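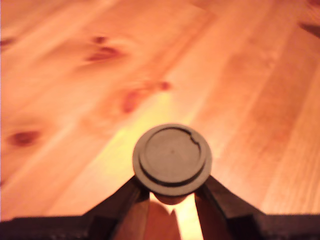 Varkport Backyard Cinema Kit

If you've ever tried to watch a film outside with the whole street, you'll know how it goes: somebody's bedsheet pegged to the Hills hoist, a laptop speaker doing its best, and the kids asking every five minutes when it starts. We put the Varkport kit together for exactly those nights, and after a good few summers of our own we're very fond of it!

The screen measures 76 inches across the diagonal and rolls up into its own carry bag, so it lives happily behind a door the rest of the year. You also get the Zuren projector (quiet enough that you won't hear it over the dialogue), 2 speakers with stands, and all the leads, labelled by colour so you're not squinting at plugs once the sun's gone down.

It's lovely for an old family favourite, a big noisy musical, or the sort of three-hour romance that needs a rug and a second pot of tea.

In the bag: screen, frame, projector, speakers, leads, remote, pegs
Packed weight: 13 kg
Colour: charcoal grey
Hire or buy: both, from our Nititz Street counter
Item no.: 206

Films aren't included, so do bring your own. Weekend hire books out early from November, and we'd love to hear what you end up watching.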